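The Rule Book at Olow

I got the job at Olow by being good at commas. They wanted someone to tidy up the rule book for the robot tables, and I thought, how hard can it be, it's a list of rules! I started in May with a red pen and a great deal of confidence.

The book was 420 rules long. Some had come over from Demissie when the two firms joined up, and some had come from the old works at Trerkutia, where they seem to have been frightened of everything. Rule 5 said no arm may cross another arm's half of the table without asking. Rule 21 said a cup must never be put down in a hurry. I loved rule 21. I copied it out and stuck it on my fridge.

My first week I sat by the table with the book on my knees and watched the arms put cups away, and every time something happened that wasn't in the book I wrote a new rule. By the end of the week I'd added 40. My boss read them over her tea and didn't say a word until she got to the one about sneezing.

"Does the arm need to know this," she said, "or do you?"

So I went back and asked it of every single rule, out loud, which did not make me popular at the next desk. Who needs to know this? One was for the arm. The next was for the cleaner. A whole chapter turned out to be for a man at Trerkutia who had once trapped his tie (he'd retired, and took the tie with him, I suppose). Out it went, all of it except the bit about loose clothing, which I put on page one in big letters.

It took me all summer. The inspectors from Dreltiria were due on 7 September 2025 and I was still cutting the night before, sitting on the floor with paper all round me like a nest.

The inspector was a small woman with a very large bag. She read the new book standing up, start to finish – it was that short by then – and turned back to one page and tapped it.

"A cup must never be put down in a hurry," she read. "Who is that one for?"

I said I thought it was for everybody. She wrote something down, and I still don't know what, and then she pulled up a chair beside me and we watched the table together until the tea came.

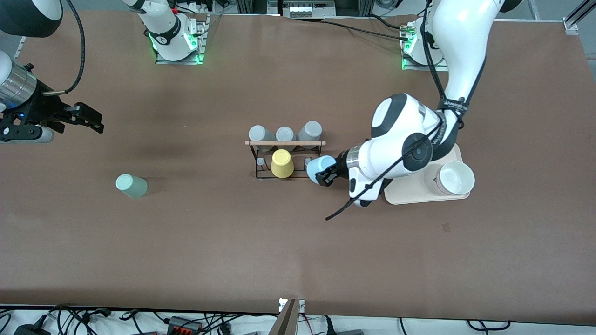
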